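Refinishing a dining table, how do I stop the top from going blotchy?

Asked by wadadance_mom, 8 May 2018

Hi all, first time posting, so be gentle! I picked up an old dining table at the Wetomley flea market and I've been slowly turning my garage into a disaster area ever since. The legs came out great. The top is another story. I stripped it with the gel stuff, sanded it with my little orbital, wiped it down and put on one coat of reddish brown stain, and it looks like a map of someplace with a lot of lakes. Dark patches, light patches, and one long pale streak where I think a leaf used to drop down.

I don't know what the wood is. The guy who sold it to me said cherry but he also said it was from the 1800s and there's a Phillips screw in every corner, so. My sister thinks birch. It's pretty light when it's bare and there isn't much grain to see.

Do I have to strip the whole thing again? And is there something I should put on first this time? I have half a can of stain left (the brand is Trimholm, oil based) and I'd like to use it up if I can, because the legs already match it. We're hosting my husband's whole family in October so I've got time, but I know myself and I would like this done before it gets too hot to be in the garage.

Thanks in advance!!

oldgluepot

Sounds like birch or maple to me. Use conditioner. Sand it back first.

kyei_street_workshop

Oh boy, I've made that exact same map of lakes, on a dresser, and I stared at it for two years before I fixed it. So you're ahead of me already.

You probably don't need to strip it again with the gel. If it's only stain on there and no clear coat, you can sand most of it out. What did you sand to the first time? If you quit at 80 or so and then stained, that's a big part of your trouble, the scratches grab the color. I'd go 80 just until the dark spots are mostly gone, then 120, then 150, and stop. I know people like to go up to 300 and beyond but on a tight wood like birch you polish it so smooth the stain has nothing to hold on to, and then you're back here asking why it's so pale. Sand with the grain by hand at the very end, even if you used the orbital for everything else. And vacuum! Then wipe with mineral spirits and look at it from the side under a lamp while it's wet. Any glue or leftover stripper will show up then, and I'd bet money that your pale streak is one of those two.

Then the conditioner, like the other poster said. Brush it on heavy, let it sit for however long the can says, wipe off what's left, and get your stain on within the window on the label. I went and had lunch in the middle once and had to start over.

Last thing, and this is the one I'd really push: do a test on the underside. It's the same wood (usually) and your in-laws are not going to crawl under there. Do a patch with conditioner and a patch without. If you still hate it, get a gel stain in a close color and skip the oil one on the top. Gel sits more on the surface so it doesn't blotch nearly as badly.

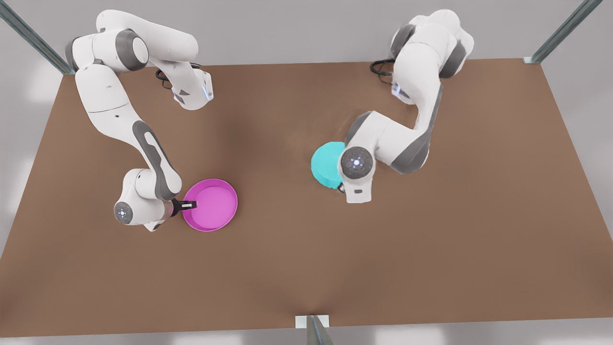 When you get to the clear coat, thin coats, and light sanding in between with something fine. I like a satin because a shiny top shows every fork scratch. I keep the garage door cracked for the fumes but not wide open, or you get bugs stuck in it. And please spread your oily rags out flat outside to dry before you toss them, don't wad them up in the trash, they really can catch fire by themselves.

Good luck, and post how it comes out!

porchcoffee2708

I'm going to be the odd one out and say paint it. We did ours in a dark green after fighting with the stain for a whole summer and I've never missed the wood. Leave the legs the way you have them and just paint the top, it looks like you meant it. Used a cabinet enamel, I think it was $50 for the can and we had plenty left over for a bench.

If you do stick with stain, the conditioner advice is right. I'd do two coats of it on the ends, they drink up everything.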